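The Tyranny of the Tasting Menu

Stelios Psarras opened his first restaurant in Veramport in 2000, with one soup and 17 chairs. Last September he gave me fourteen courses, the sixth of which was a leaf.

I have nothing against leaves. I merely like to be told when dinner has started. At Silari, down the hill, the waiter spoke for so long about the butter that it had begun to lean.

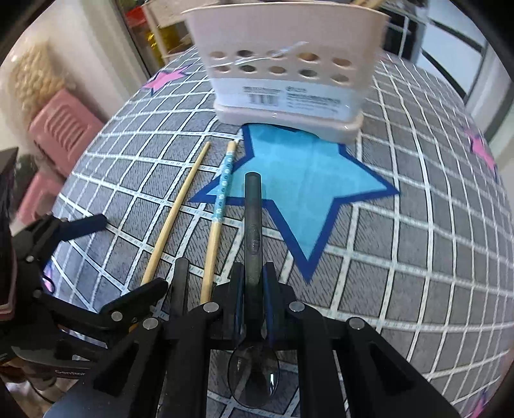
Stars on the tablecloth, and a caddy with its label still on.

The trouble is that short menus frighten people. Aravind Annamalai, who cooks at Fulis, once cut his to two dishes and lost half his regulars within a month. "They wanted to turn something down," he told me. He now offers nine, and they all order the lamb.

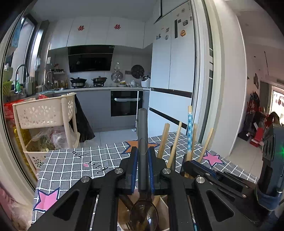
A spoon, handle up.

My own favourite remains Huỳnh, where you get noodles - or, if you are late, no noodles. The bill comes on the back of an old raffle ticket. Mine was number 794, and I gather the draw has been and gone.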